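July, bedroom jobs, page 64

Right, the house rules for hand-held gripper work, before I forget what we settled over lunch. Yoshinori Hosoda wants them in the Truter binder too, so I'm trying to keep my handwriting decent (ha).

Phones and anything breakable get noted before the first grasp. Pads wiped every session. Both pads and the crosshair stay in view, no sleeves or hair across the lens. And no tidying the pile halfway through! If the clothes move, it's a new run number. I lost over 97 clips to that one on the Sullen job and I'm still cranky.
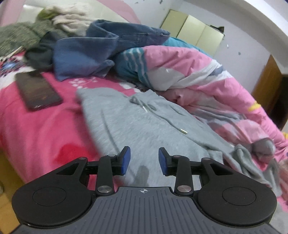 Run 355. Grey hoodie in front of the pads, jeans on the pile behind, phone on the pink sheet.

Drawstrings are still a grey area. Gouveia's sheet treats them as part of the garment; I'd rather log the metal tips as a snag hazard and colour the row orange. Ask Yoshinori which he prefers.

Also need to fix the labels on 114, I wrote "jumper" for a hoodie.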